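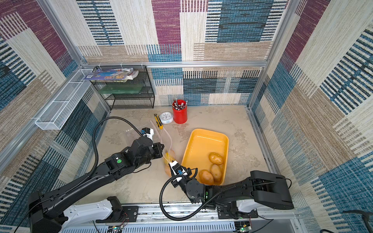 Two arms, one bag and a tray of potatoes.

I get asked a lot how I keep a bench tidy and safe when there's a pair of arms working on it, so these are my house rules. Most of them I learned from Graziella Cirillo, who drew up the first list for our workshop in March, and I've been scribbling on it ever since!

Keep your stop button on the side you write with. Mine used to be behind the monitor (I know, I know) and Graziella was not impressed. Test it before the first run of the day, every day, with the arms moving slowly and well apart.

Speed next. I start any new job at 25 per cent and I don't touch the slider until I've watched four clean runs all the way through. Going straight to 100 is how you end up with potatoes on the floor – ask me how I know.

Hands stay out while the power's on. Even for a potato that has rolled into a silly corner, even if you're sure it's paused. Stop, check the light, then reach.

Cables want a nice generous loop so nothing tugs when the arm is at full stretch. Move each joint slowly to its limit and watch the cable the whole way.

Knives get closed and parked well away from where the grippers travel. I do a quick look round for blades before I switch on, same as I'd look for the cat before shutting a door.

Bags are the fiddly bit. Thin plastic loves to wrap itself round a finger, so set a gentle grip and keep the two arms from pulling against each other.

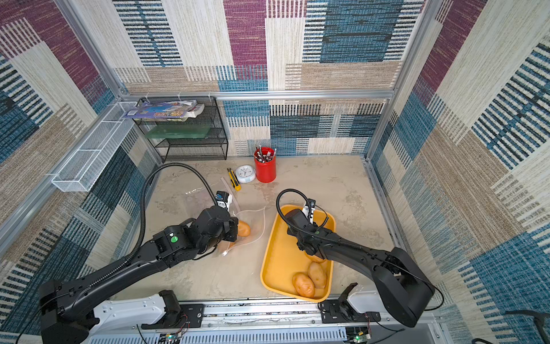

How often should I check the grippers?
Once before you start and once when you finish, and straight away if something has slipped or been dropped. Wipe the fingers with a barely damp cloth and feel for any wobble, with the power off.

Eyerusalem Negussie keeps her checklist taped inside the cupboard door at Bomum, and I've pinched that idea too. Mine's in pencil so I can keep adding to it.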